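Skonetti bimanual cell, long-term review: grip-loss handling on thin film

Reviewed by Alcides Macedo
Category: Benchtop automation
Configuration tested: two arms on a shared front rail, enclosed table, Floltus controller, firmware as delivered in January

The Skonetti cell is sold as a bench unit for mixed handling work. We bought ours through Jukgate to develop a bagging and unbagging routine for grocery items, using replica food, a plastic bin and ordinary clear bags. Rigid items gave us little trouble. This review deals mainly with a fault we met on bags, which we consider serious enough to affect a buying decision.

Mechanical build

The arms share a grooved rail across the front, each on its own black mounting plate. Stiffness is good. We re-checked the base bolts after 249 hours and none needed tightening. The cable routing is less convincing. The purple line on each arm is held by small ties on the forearm, and on the left side the slack hangs in a loop below the rail. Cleiton Portela, who maintains the cell, would have preferred a fixed guide on that section, and so would I. The electronics modules under the plates are easy to reach but have no cover against dropped objects.

The fault

The routine uses both grippers on the bag, one at each side, while the contents are moved between bag and bin. The controller infers a successful grasp from finger position and motor current. With a solid object this works. With thin film the fingers close almost completely, and the current rises in the same way whether there is film between the tips or not.
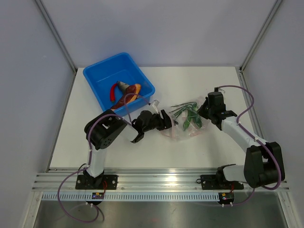 Both grippers at the bag, greens still with it, three items in the bin.

On our cell the controller reported "grasp confirmed" with nothing held. One arm then carried out its lift alone. The bag swung towards the other gripper, which was still under position control, and that arm pushed against the load until the following-error limit stopped it. The stop took 2 seconds from first contact. Skonetti's manual gives no figure for this case, but it is far too long for two arms working at this distance from each other.

We logged 1568 bag grasps before suspending the routine. Of these, 17 were false confirmations. Most ended in a dropped bag. The worst ended with the left arm pressing on the right gripper and a bent fingertip, which Jukgate replaced under warranty.

A second problem became clear from the logs. When one arm enters a fault state, the other is paused and keeps its last commanded force. It is not relaxed. If both grippers have hold of the same item, it stays under tension until an operator clears the fault, and the enclosure has to be opened to do so. On Sunday Cleiton cleared one such fault with his hand inside the cell, and the right arm moved a short distance as the tension was released. He was not hurt. The quick-start card does not mention stored force, and the full manual mentions it only in an appendix on calibration. 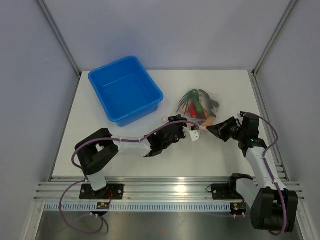

Our present procedure is to open both grippers from the panel first, cut drive power, wait for the brakes, and only then open the enclosure. This drops whatever is being held. With replica vegetables that is acceptable. With glass it would not be.

Supplier response

Jukgate replied the same day and were straightforward to deal with. They supplied a parameter set that lowers the following-error limit and adds a small test pull after each grasp. The test pull catches most empty closures but lengthens the cycle, and it tears the lightest bags. We also tried the Quintana fingertip pads. They hold film better than the standard tips, but the controller still cannot tell film from no film, so the underlying fault remains. The behaviour of the paused arm cannot be changed by the user in our firmware.

Settings we now use

Following-error limit: lowest value the software accepts
Test pull: on for bags, off for rigid items
Approach speed with both arms near the bag: half the default
Automatic resume after fault: off

The last of these ships switched on and should be changed before first use.

Verdict

For rigid items the cell is accurate, solidly made and fairly easy to service. For film, or for any task where both arms hold the same object, I cannot recommend it with the current firmware. Buyers who already own one should check the automatic resume setting and write their own procedure for clearing faults. Our ticket on the paused-arm behaviour is still open, and the bag routine is running at reduced speed with an operator present.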